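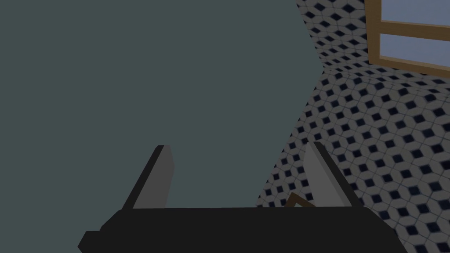

Wrist view in the simulator, fingers open, tiled scene loaded.

Reviews > Software > Robot simulators

Pevham 2: a month with the grasp planner

I've been running Pevham 2 on my home PC since February, mostly for planning grasps in made-up kitchens, and I'm still rather fond of it! You pick a room, drop in an arm, and the planner works out how to get the fingers round whatever you've clicked on. The base licence was £169 (the one with the scene editor is £339, and I caved after a week).

The wrist camera is what sold me. When a big plain surface fills most of the view, as the grey-green one does in my shot, you find out quickly how much your perception code was leaning on texture. Mine fell over. The hexagon tiles with their little navy diamonds are the opposite problem -- my edge detector went mad for them and more or less ignored the bit of brown poking up by the right finger.

Planning is quick. I queued 500 grasps overnight and they were all logged by breakfast, though at 1,000 the log viewer crawls and you'll want to export to a spreadsheet. Bheki Nel on the forum has a script for that, and it's better than the built-in one.

Grumbles? The lighting is a bit flat and dim unless you fiddle, and collision warnings come up as bare numbers, so keep the manual open. Still -- I've renewed.

Four stars out of five.

Recent reviews
Skarkano motion toolkit
Van Wyk depth camera plug-in
Firness log viewer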